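Notebook, display hardware
31 May 2019
Entry by Razia Abbasi
Copy to Remigiusz Ostrowski, Aleksandra Żak

Wire plate stands, seating and slip

Carried over from April

The Wieczorek order is still open on two points: how far back the plate should lean, and whether the front hooks need a sleeve. Przemysław bent the second set of stands to the corrected drawing and left them on the rack by the vise. The first set is tagged and stays in the drawer. Do not mix them. The feet look the same from the front, and the only quick way to tell them apart is to lay them on their backs, where the older ones show a wider bend at the crossing.

The customer complaint that started this was a plate walking forward off the hooks on a sideboard near a door. Lorraine has the letter. It does not say what the plate weighed or whether the foot ring was glazed, and I have stopped waiting to find out.

Set-up

Work done on the brown wooden table, not the bench. The bench has the steel top and everything slides on it, which tells us about steel and very little about furniture. The table has knots, and a few of them stand slightly proud of the surface. I went over it with a straightedge and marked the position for the stand with pencil at the feet, clear of the big oval knot. With one foot on that knot the stand rocks, and the rocking hides everything else.

Level checked both ways. One table leg wanted a card under it. The card is still there; leave it alone until the next round is finished.

Items used:

Stand, second set, black wire, no sleeves
Stand, second set, black wire, clear sleeves on the hooks
Teal plate, 935 g on the shop scale
Cream plate with the chipped rim, lighter, used only for handling practice
Feeler gauges
Felt dots, the thin ones
Abrasive paper, 600 grit
Spirit level, short

The teal plate is the useful one. It has a smooth outer rim and a foot ring that stands out far enough from the back to matter when the plate is close to upright. On most of our own samples the ring is low and the back of the plate touches the wire first. On this one, contact depends on how high the plate sits in the hooks.

Run 1, bare wire

Plate lowered straight down into the hooks, released, left alone. Contact at both hooks, confirmed with the thinnest feeler. Contact at the back on the left upright only. Gap on the right. I turned the plate a quarter turn and the gap stayed on the right, so the stand is at fault and the plate is acceptably round. Turned it twice more to be certain. Same side each time.

The right upright was sprung forward by hand until both sides touched. It came back overnight on the first set when we tried this, and I expect it will do the same here. Bending it properly means going back to the jig.

With both uprights touching, the plate does not rock. Pushed at the rim with a fingertip, it turns in the hooks before it tips. I prefer that. It gives warning and it makes a noise.

Run 2, sleeves

The sleeves are the clear tubing Aleksandra cut, slid over the hook ends and trimmed flush. They raise the plate slightly and move it forward by the wall thickness. That small move is enough to take the lower edge away from the bottom of the bend, so the plate rests on the inside of the hook tips. It looks secure and is worse than bare wire. A push that turned the plate in Run 1 lifted it over the tip in Run 2. Caught by hand, no damage.

The tubing is not rejected, but the hook needs a wider bend to take it. Przemysław says the current mandrel will not do this and the next size up leaves the hook too open for a saucer. He would like to know whether anyone has asked for saucers. I could not find it in the order. Question passed to Lorraine.

Run 3, lean

Tried three positions of the back uprights: as drawn, slightly more upright, slightly further back. As drawn is acceptable. Further back is stable but puts the glaze under the ceiling light and gives a bright patch across the middle of the plate, and Wieczorek asked for no glare. More upright shows the plate best and is the position that fails first when the table is bumped.

Bump was a closed fist dropped on the table top at the pencil cross. This is not a measurement. It is repeatable enough to rank three positions on one afternoon with one person's fist, and should not be quoted to anyone outside.

Static load

Sandbag hung from the hooks of the bare stand, 2000 g, left over lunch. No set in the hooks that I could find with the gauge. The right upright had relaxed toward its old position, as predicted in Run 1. The load was not on the upright, so this is springback from the hand bending and has nothing to do with the bag.

Remigiusz asked for a repeat at a heavier load. I do not see the use of it. The plate catalog we were sent stops well short of what the bag weighs, and the rim would be unsupported long before the wire gave up. Noted here so that the request is on record. If he wants it done, the bag and the hook are in the gray cabinet.

Finish

The black coating is thin at the inside of both hooks on the sleeved stand and the bare metal shows at one tip. The other stand is sound. I took the burr off the bare tip with the 600 paper and touched it up from the Clamico tin. The coat takes a day before it stops marking, so no plates in that stand until Monday.

Check for transfer: white cloth rubbed along the plate rim after Run 1. Faint gray line on the cloth, none left on the glaze after wiping. The mark is metal from the burr and the cloth picked it up easily. On an unglazed foot it would not wipe off. Recommend deburring before coating as a written step; at present it is done if somebody remembers.

Felt dots

Four dots under the feet. They stop the scratching and they let the stand slide. On the bare wood the feet catch in the grain when pushed across it and slide when pushed along it. With felt, they slide in both directions. For a sideboard near a door I would rather have the catch, but the customer will not thank us for scratches. Clakateck lists a rubber tip that fits our wire size, sold in bags of 1000. Too many for a trial. Aleksandra will ask them for a sample handful.

Handling notes, for whoever does the next round

Lift the plate at the upper rim and keep the movement vertical until the lower edge is clear of both hooks. Lifting from the side drags the foot ring across the upright and will take the coating off.

Seat the lower edge first, then let the back come to rest. Do not lean it back and slide it down.

Look from the side before letting go. From the front, a plate on the hook tips and a plate in the bend look identical.

Turn the plate between runs and write down which way. I forgot once today and had to repeat the set.

Keep the Jirik jig closed when it is not in use. There was filing dust in the slot this morning, and that may be the entire explanation for the right upright.

Position kept for reference: teal plate nearly upright in the dark wire stand, on the knotted table, foot ring facing right, the large oval knot to the right of the stand.

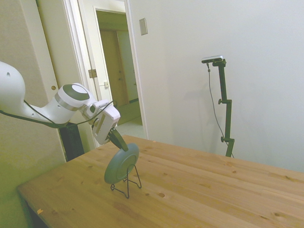

Open items

Clean the jig slot and rebend one stand before blaming the drawing. Przemysław.

Saucers, yes or no. Lorraine.

Rubber tips, sample quantity. Aleksandra.

Wider hook bend for the tubing: on hold until the saucer question is answered.

Deburring step to be added to the work sheet ahead of coating. I will write it, Remigiusz to sign.

Pencil marks stay on the table.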